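Justach Forum > Manipulation > Good Practice

Thread: Do we need a written rule for what counts as a success?

grainline
Our lab is finally writing down its rules for sim pick tasks, after 3 years of everybody carrying their own version around in their head. My draft says an episode is a success if the target is lifted and held for 8 seconds. Lesia Holovko sent it back with one comment, "which target," and she has a point. Wrist view first, then the room view, same setup:
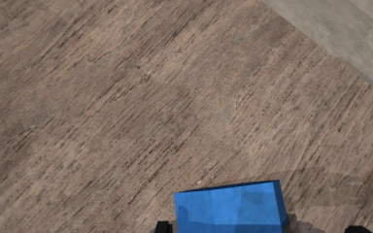
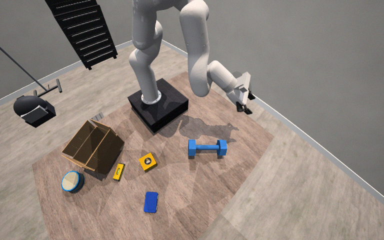

So I want a rule that the target gets named in the episode header before the arm moves. No filling it in later. I went through 400 of our old episodes and plenty of them say "blue object." Thanks, past me.

derkach_fan
"Blue object" is fine if you log the object ID. The text is for humans and humans can cope.

plusten_ops
Humans cannot cope. I have met them. On that table "blue object" could be the dumbbell or the dark blue case, and I'd listen to a case for the round thing with the blue rim. Write the noun.

grainline
We do log the ID. Then somebody renumbered the asset library in August and the IDs now point at whatever they feel like.

derkach_fan
Then your rule should be "don't renumber the asset library." You're fixing the wrong thing.

nermina_p
Both, please. Our Clovia checklist has had a named target and a frozen asset list from the start, and it fits on one page. I'd worry more about the 8 seconds. Is that sim time or wall clock? We had two people scoring the same run differently over exactly that.

grainline
Sim time. It doesn't say so in the draft. It will in an hour.

plusten_ops
Also say what happens when the gripper knocks something else over on the way. Ours counts as a fail if any other object leaves the table.

derkach_fan
That's harsh. If I asked for the dumbbell and got the dumbbell, I'm happy.

plusten_ops
Remind me never to let you set my table.

nermina_p
Log it as a separate flag and let whoever uses the data decide. Petkov's law: any argument about pass/fail is a missing column.

grainline
Stealing that. Draft 2 goes up tonight, 900 words, down from a number I won't share. derkach_fan, you get the section on asset IDs, as you seem to have feelings.

derkach_fan
Fine. I'm keeping "blue object" in the appendix.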